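Saturday job: an old desktop tower that's been sitting in the Niltlow office since the last move. I'm building it back up for the front desk. Thread.

Side panel off, case on its side on the bench. The board is bare where it matters — no processor, no memory. Power supply and drive cage are in place.
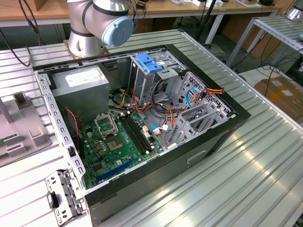 Arancibia: Is it worth the bother? I paid 16 quid for a whole working one last year.

Fair question. The parts are already here, so it costs me an afternoon. It only has to run the booking sheet and print labels.

Order I'm working in: processor first, then cooler, then memory, then the drive. Socket lever stays up until the processor is sitting flat. Don't press on it.

Both memory slots are free, so 2 sticks, same size. Push until the clips close on their own.
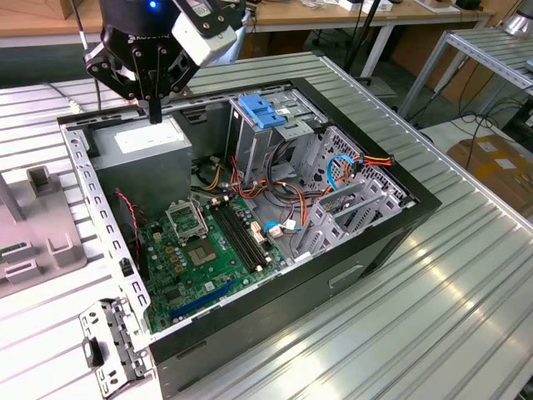 Socket open, nothing in it yet.

Before the processor goes in I'll give the metal top a wipe. Old paste leaves marks and the new stuff wants a clean surface — lint-free cloth, a drop of alcohol, let it dry.

The drive gets wiped as well. There are 321 old files on the Vadus share that need copying over after that.
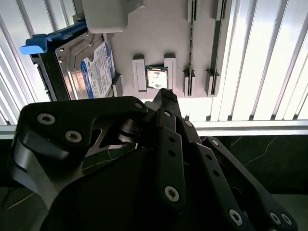
Processor, two boards and the hard disk, ready to go.

Cooler next. More this evening.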